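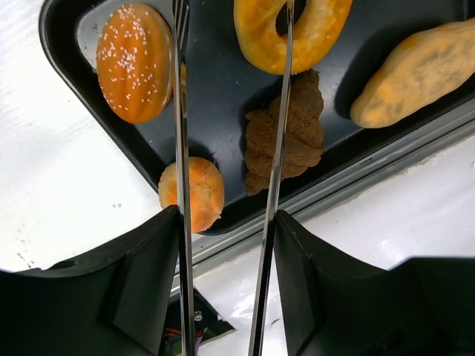 3.2 Materials

The setting used in all sessions had two parts, a serving tray and a single cover. The tray is dark, rectangular, with rounded corners and a raised rim. It held five pieces of artificial bread and pastry. Real bakery items were tried in March and dropped after one afternoon. They shed crumbs, changed color by the second day and could not be kept the same size from one session to the next.

The pieces were chosen to differ in outline. A long roll and a small round bun mark the two extremes of length. A ring shape was included for its open center, through which the surface of the tray shows. The brown pastry has the roughest outline of the set and was the piece most often misnamed in the pilot ("croissant," "twist," "bun"). For this reason the rating sheet uses numbers and leaves the names out.

3.3 Layout of the cover

The cover was laid out by Afaf Nseir and checked by Issa Darwish against a paper template. The placemat goes down first, then the plate in the center of the mat, then the cup to the right of the plate. All cutlery goes on the left in the order knife, spoon, fork, with the fork closest to the plate. This departs from the usual Western layout, where the knife and spoon are on the right. We kept the departure because grouping the cutlery leaves the right side of the mat clear for the cup.
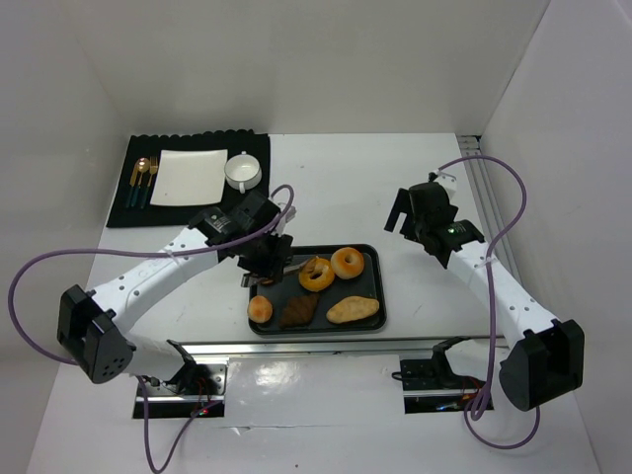

Contrast was the main concern in choosing the tableware. A white plate on a white tabletop has a weak edge, and the black mat corrects this. The dark tray does the same for the yellow and orange pastries. The brown piece gains less from it. Melaniia Kuzmenko proposed a lighter tray for that piece alone, but a second tray would have added a variable we had no time to test.

3.4 Rating procedure

Raters marked each arrangement on two scales, one for how easily separate items could be told apart and one for how complete the table looked. A session ended when all arrangements on the sheet had been marked. We collected 1,279 usable ratings against a planned 2,000. The shortfall comes mainly from 3 sessions lost to a room conflict on Tue 21 September and the days following. Sheets with one scale left blank were excluded.

Siham Atallah entered the data and Najwa Sleiman checked the first 700 entries against the paper sheets. Entry errors were corrected before analysis and are listed in Appendix B.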